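**Laundry basket** (also *clothes basket*; *hamper* when it has a lid and stays in one place) is a household container for clothing and other cloth items before or after washing. The terms overlap so much in everyday American use that most attempts to separate them do not survive contact with a store shelf. Sellers commonly use "hamper" for anything tall and "basket" for anything with handles, and a lidded box with handles may be sold under either name.

## Terminology

Household manuals often state that a hamper holds dirty clothes and a basket carries clean ones. The rule is tidy, and few homes appear to follow it. In a housekeeping survey published by the Gindcombe home economics circle, 232 households were asked which container they used for which purpose. Most gave answers that mixed the two, and 24 said they owned only one container and used it for everything. The survey relied on people reporting their own habits, which is a weak method for a subject where respondents may want to seem neater than they are. No follow-up visits were made.

## Materials and construction

Older baskets were woven from willow, cane, or split wood. These are light and let air through, but broken ends can snag knitwear. Molded plastic has replaced them in many homes. It is easy to wipe down and cheap to make in one piece, though thin handles tend to crack at the corners after long use. Fabric bags on folding frames are a third type, and are mostly valued for taking up little room when empty.

Perforated or lattice walls are common in all price ranges. The usual claim is that they keep damp cloth from turning musty. Air does pass through the openings, but a basket packed to the top has very little moving air in the middle, whatever the walls look like. Advertising for the Cevura line of lidded baskets described its side openings as an "active freshness system." The openings were holes. Fenna Wouters, in a long review of household storage goods, noted that the company gave no test results and that a wet towel left in the bottom overnight smelled the same in the Cevura model as in an ordinary tub.

## Lids

A lid hides the contents and keeps pets out. It also adds a step, and critics of lidded designs argue that the added step is the reason clothes end up on top of the lid or on the floor beside it. The argument is plausible but rests mainly on anecdote. Hinged lids that stay up by themselves are generally considered easier to live with than loose ones, particularly when both hands are full.

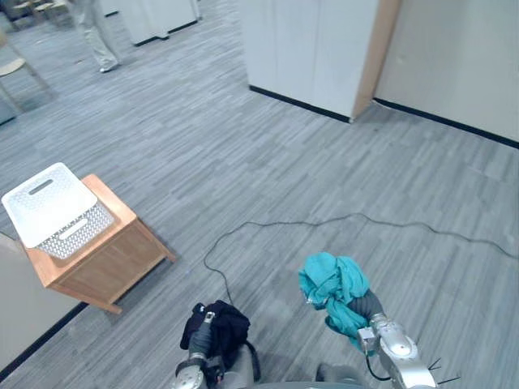
*White plastic basket with lattice sides and an oval slot handle in its front wall, lid propped open, on a small wooden side table. A black cloth and a teal cloth are held over the carpet nearby.*

## Placement

Advice on where to put a basket is plentiful and poorly supported. The standard recommendation is the floor of a bedroom, closet, or bathroom, close to where people undress. Setting the basket on a low table or cabinet brings the rim nearer to hand height and cuts down on bending, which may help people with back trouble. The drawback is stability: a tall basket on a small tabletop can be knocked off more easily than one on the ground, and a raised basket is harder for young children to reach.

Carpet under a basket is sometimes said to trap moisture. This depends on how wet the contents are and whether the base is solid, and the blanket warning found in many guides is hard to justify.

## Sorting

Separating dark cloth from light and bright cloth is the oldest laundry rule still widely repeated. It made good sense when dyes ran freely in hot water. With many modern fabrics washed cold, the risk is lower, although new dark cottons and strong reds can still bleed. Divided baskets are sold on the strength of this rule, usually with 2 compartments. The Rovow divided hamper, introduced one August with printed labels for "dark" and "light," left owners to decide where mid-tones such as teal or gray belonged. Its instruction leaflet did not address the matter.

The so-called Srour method goes further and calls for folding dirty items before they go in the basket, on the grounds that folded cloth takes up less space. That much is true. The further claim, that the practice saves time overall, has not been shown, and the items must be unfolded again before washing.

## See also

- Clothesline
- Linen closet
- Washing machine
- Wickerwork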